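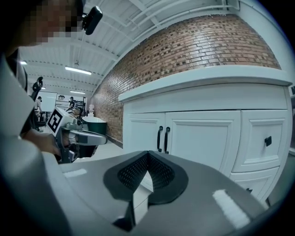 Ticket: Marker pose of second gripper jumps between frames
Component: Zerkik tracking module
Site: Riltdale
Reported by: Osvaldo Greco
Assigned to: Gerardo Dal Bello
Priority: Normal
Status: Resolved

Summary
The relative pose between the two hand-held grippers is unstable when the marker cube on the second gripper is seen at a slight tilt. The estimated orientation flips between two solutions, and the exported trajectory is rejected by the planner at Prurkedthorpe.

Steps to reproduce
Load any of the affected recordings made at the white cabinet. Run the tracker with default settings. Plot the cube orientation against time.

Expected: a continuous curve.
Observed: sudden jumps, usually lasting 5 frames or fewer.

Comment - O. Greco, 09:40
The fault appears in nine recordings out of 200. Camera calibration has been repeated with no change in the result. Marker detection itself is sound and the identifier is read correctly throughout.

Comment - G. Dal Bello, 11:15
Reproduced. With one face of the cube in view, the solver returns two candidate poses with nearly equal reprojection error. The module keeps the lower of the two and takes no account of the previous frame. Please confirm whether the wide-angle lens model is enabled in the site configuration.

Comment - O. Greco, 11:50
Confirmed. The lens model is enabled and matches the Pinheiro calibration file.

Comment - G. Dal Bello, 15:20
A change has been submitted. Where the two errors are close, the tracker now selects the candidate nearer to the last accepted pose, and checks it against the inertial data. The time window is set to 100 ms and may be altered in the configuration file.

Comment - O. Greco, 16:35
All affected recordings have been processed again and no flips remain. One file still shows a short gap where the marker is not detected - this will be raised under a separate ticket.

Resolution: Fixed in the April release. Sites using the earlier version should process affected recordings again before export.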